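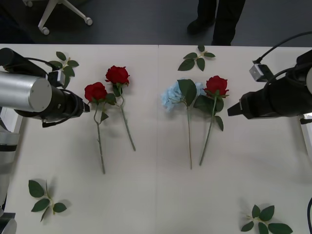 Section 2: Laying out and arranging your stems

Right, you've got the Trelari flower kit out of its box and you're itching to start sticking things in a vase. Hang on a minute! I always lay everything flat first, and my arrangements have been a lot less lopsided for it.

Before you begin

Clear a table with a bit of elbow room. I like a white one (the greens show up so nicely) but any clean, dry surface will do. Keep mugs of tea well away from the petals.

1. Take the stems out one at a time, holding each by the stem and never by the head.

2. Put the roses down first, blooms at the top and stems towards you. Let the stems spread apart a little so you can pick one up without dragging its neighbour along.

3. Set the loose leaf sprigs to one side. They go in last, and they're terribly good at hiding under things.

4. Fluff up the leaves under each rose head. Mine always come out squashed! A gentle pull outwards with finger and thumb does it.

Note: if a head still looks flat, hold it over a steaming kettle, 30 cm away, for 7 seconds. Any closer and you may spoil the fabric. Mind your fingers too.

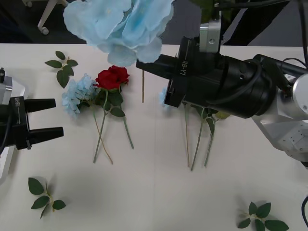
5. Now for the hydrangeas. Lift each one upright and let the stem hang straight down, then turn it slowly until you find its best side (there always is one). The pale blue looks lovely snuggled up against a red rose, so try them side by side on the table before you commit.

6. Stand the hydrangeas in the vase, then slip the roses in between them. I use the Hekari vase from the same range, but a jug is fine.

7. Tuck the leaf sprigs into whatever gaps are left, and stop when you like it.

Caution: the stems have wire inside. Bend them slowly and don't let small children or pets chew them. If you need to shorten one, use wire cutters and keep your good scissors for paper.

Dusting is covered in Section 3, along with what to do about faded petals.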